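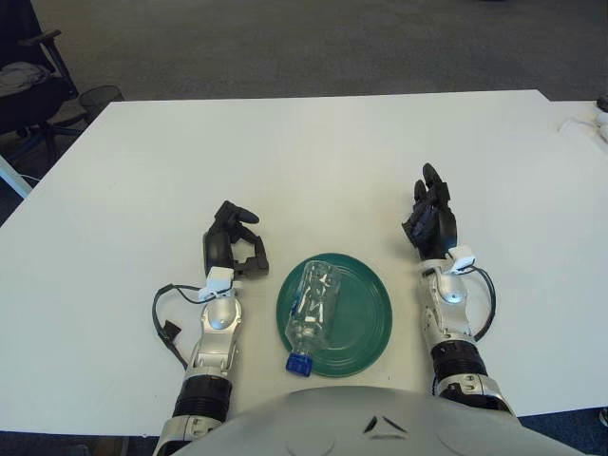
Fouad Kettani keeps telling me we'll all be out of the cafeteria by October, and who's going to miss scraping plates anyway? Well, me, a little! I've cleared lunch at Heffernan for 12 years and half of what I know about this building I learned at the dish window.

So far my hours are the same. I sort less and write up more (every bottle left on a plate gets its own line, ugh), and my wrists feel great. What I want to know is who gets trained on the thing. I put my name down.

Print | E-mail this
3 comments | 12 shares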